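Josley opens its breakfast room in Prado, and I'd love you to come

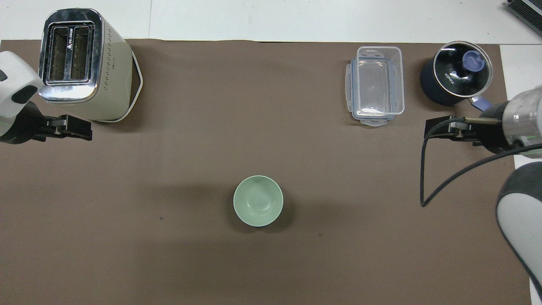
Page last updated: November

For immediate release

Well, we've done it! After 11 months of paint charts, plumbing and more phone calls than I ever want to make again, Josley is opening a breakfast room on the ground floor of the old Zallby building in Prado, and the doors open at 6 in the morning on the first day of trading. I'm Libor Michalík, I run the place, and I'm writing this release myself as we spent the publicity money on chairs.

If you've bought bread from our counter on Nustier Lane you'll know the basics already. We bake overnight, we sell until the shelves are bare, and then we go home to bed. What we've never had is anywhere for people to sit down. Customers have been eating our loaves on the wall by the bus stop for years (in all weathers, bless them) and I've felt bad about it every winter.

So now there are 29 seats, a proper coffee machine and a menu short enough to read while you're still half asleep. You can have toast from any loaf we bake, with butter and whatever you fancy on top. There's porridge, there are eggs, and there's a plum jam made to my aunt's recipe that I'm told is too sharp — I disagree, and it's staying. White, brown, seeded and rye will be on every day, with a fruit loaf at weekends.

We asked customers at the counter what they wanted from a breakfast room, and 2,207 of you filled in a card, which knocked me sideways. Most of you asked for early opening. Plenty asked for somewhere to put a pushchair. A surprising number had strong views on how dark toast should be, so when you order you'll be asked for pale, middling or well done, and we'll do our best to get it right. If we don't, send it back and we'll make you another.

The building needed a lot of work. It was a shoe shop for most of its life, and the old shelves ran right up to the ceiling along the back wall. We've kept one stretch of them for newspapers and for the board games people have kindly dropped off. The floor is the original, sanded and oiled, and it still creaks by the window. I rather like that.

We've taken on 6 new people for the opening, most of them from within walking distance, and we're still looking for someone to do the early shift at weekends. You'd need to be cheerful before sunrise, or at least able to fake it. Ask for me at the counter and we'll have a chat over a coffee.

Breakfast is served until 11, and bread is on sale at both shops for as long as it lasts. You can't book a table — just turn up. Dogs are fine on a lead.

Members of the press are very welcome on opening morning, and breakfast is on us. Please leave a message for Libor Michalík at the Nustier Lane shop, in the afternoon if you can, as I'm asleep before that.

Ends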